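原产地规则落地之后：一家中型零部件商的报关账本

英国脱离欧盟单一市场和关税同盟已近一个季度。《贸易与合作协定》规定，符合原产地规则的货物在双方之间享受零关税、零配额。条文本身并不复杂，难点在于“符合”二字需要由企业自行举证，举证成本按批次发生，与货值大小关系不大。

Mirnex是一家向英国出口小型泵阀组件的企业，装配在波兰完成，部分铸件来自欧盟以外。过去，这些组件运往英国客户时只附商业发票和装箱单。自今年1月1日起，每一票货物需要出口申报、进口申报、商品编码、原产地声明，以及收发货双方的EORI号码。公司在售的物料号共有3000个，其中对英销售的277个。后者须逐一核对税则号列，并判断是否满足产品特定规则。

产品特定规则大体分两类：一类看税则归类是否改变，一类看非原产材料价值占出厂价的比例。泵阀类产品多数可以二选一。Mirnex的关务部门倾向于采用归类改变标准，原因是比例标准要求采购价格持续更新，汇率和铸件报价一旦波动，原先合格的产品可能失去资格。问题出在零件编码上。部分阀体毛坯与成品阀门零件归入同一品目，归类改变标准无法适用，只能回到价值比例计算。2月份的内部复核中，有两个系列因此暂停出具原产地声明，改按第三国税率清关，差额由公司与客户分摊。

供应商声明是第二个环节。出口商使用欧盟内部采购的材料时，须持有上游出具的声明，才能将其计为原产材料。欧方给予出口商一段宽限期，允许先出具原产地声明、后补供应商文件，但文件最终补不齐的，声明仍须撤回并通知客户。Mirnex的主要密封件供应商Stendum已改用长期声明，一份文件覆盖约定期间内的全部交货；规模较小的加工商Zieliński仍按批次开具，格式与协定附件略有出入，退回重填的情况时有发生。

英国一侧的安排并不对称。英方对多数非管制货物实行分阶段进口管制，进口商可以先记入自身账册，延后提交完整申报。这降低了口岸的即时压力，也把工作量推到了后面。对出口商而言，延后申报并不减少资料需求：客户日后补报时，仍会索取当时的原产地依据、重量和归类说明。资料若没有在发货时归档，事后重建的成本更高。

物流端的变化集中在拼箱货。整车货物只涉及一个发货人，单证齐备即可放行；拼箱车辆中任何一票文件有误，整车都要等待。承运人Sumus将拼箱截单时间提前了2天，并对每票申报单独收费。Mirnex对英订单中有相当部分是低货值备件，一票申报的费用可能超过一件备件的毛利。公司现行做法是把备件订单合并为每周一票，单票发货不低于200件，急件另行报价。
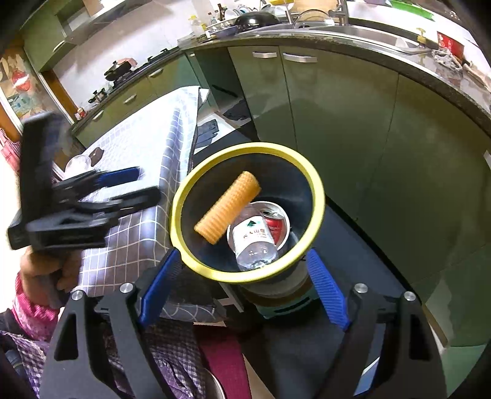
合并发货带来的另一个后果是库存前移。英国客户要求在本地保有更多安全库存，Mirnex则需要在英国设立增值税登记，或由客户充当登记进口商。两种方案在现金流上的差别取决于是否采用进口增值税延期记账。英方自1月起允许登记企业在同一份增值税申报表中同时列报和抵扣，现金占用因此基本消除。剩下的主要成本是仓租和滞销风险，后者对型号多、需求分散的备件尤其明显。

退货和返修的处理至今没有形成稳定流程。从英国退回的组件若能证明此前由欧盟出口且未经改动，可申请退运货物减免；返修后再次发往英国，则涉及出境加工或暂准进口手续。每种手续对序列号、出口凭证和时限的要求不同，而旧订单往往没有留存逐件对应的出口记录。关务部门目前把2021年以前交付的产品单列，先在客户现场判断能否维修，确需运回的再逐票申请。

价格条款也在调整。原来通行的DDP条款要求卖方承担进口清关，过去几乎没有额外成本，现在则意味着卖方须在英国具备进口商身份。新合同大多改为DAP或FCA，旧合同到期前维持原条款，由报关代理办理。两套条款并存，财务系统中的成本归集口径也随之分为两套，预计要到现有框架合同全部换签后才能合并。

2021年3月26日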